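About Dridis

Home | About | Services | Test notes | Contact

Dridis is a test shop for robot grippers, arms, wrist cameras and controllers. We are in Tutville, in a single-story building behind the old feed store. Companies send us equipment they are thinking of buying, or equipment they already own and are not happy with, and we run it on their parts and write up what we find.

We do not sell robots. We have no dealer agreements and we take no commission from anyone who makes them. Customers pay for bench time and for the report, and the price is the same whichever way the report comes out.

How we started

The shop began as the repair side of Stedier, a packaging line contractor. Stedier's customers kept asking which gripper to put on a given arm, and the answer was usually whichever one the last customer had used. We started keeping our own records one February, first in a notebook and later in a proper database. When the testing work outgrew the repair work we moved out and took the Dridis name. Stedier still sends us jobs and pays the same rate as everyone else.

What we test

Most of our work is end-of-arm equipment: two-finger and three-finger grippers, vacuum cups, soft fingers, and the cameras that ride along with them. We also compare controllers, mainly for how they handle a stalled finger, a lost part or a dropped network connection.

The database now holds 3,162 logged trials of grippers on customer parts. Of those, 2,211 were run on electronics of one kind or another – boards, drives, power supplies, cable assemblies, whole desktop machines. The rest is food trays, small castings, bottles and a long run of garden hose fittings that we would not take on again at the same price.

Electronics work has grown because recyclers and refurbishers are looking at automation. Their problem is different from a factory's. A factory line sees the same part in the same place all day. A refurbisher may see a different case every time, with the cables routed differently and screws that do not match. A gripper that does well on a clean fixture can be too wide to get down between a power supply and a board, and a camera that reads labels well at arm's length may lose focus once it is close to the part.

How a comparison works

We start with a phone call and a box of your parts. Please send used ones if used ones are what you handle. We mount each gripper on the same arm, with the same camera and the same lighting, and run the same list of tasks. A standard comparison is 312 trials per gripper. Short comparisons are available for people who only need to rule something out.

We record every trial, including the failed ones. Failed trials are sorted by cause: could not reach, could not see, slipped, hit something, controller fault. You get the full log along with the report. Raw video is available on request and is deleted after a year unless you ask us to keep it.

Our task list was called Pan when it was an internal project, and the name stuck. Pan has 26 tasks, from picking a flat washer off a steel plate to reaching into an open computer case. Customers can add their own tasks or drop the ones that do not apply to them. 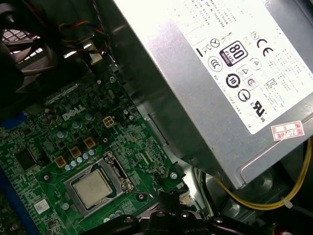
Can you test a gripper on a computer that is powered on?

We only work on machines that are unplugged. Customers who need live testing should tell us before they ship, and we will suggest a lab that is set up for it.

Visiting and contact

Customers are welcome to sit in on their own trials. Most come for the first morning, while we are still setting grip force and camera height – that is when a question from someone who knows the part saves the most time. We can open on a Saturday if you arrange it a week ahead.

The entrance is on the side of the building, next to the loading door. Ring the bell and wait, as the bench area can be loud. Freight deliveries are taken until 3:30 p.m. Please write the job number on the outside of the box and put a packing list inside.

To ask for a quote, use the contact page and tell us what the part is, what it weighs and which arm you have now, if any.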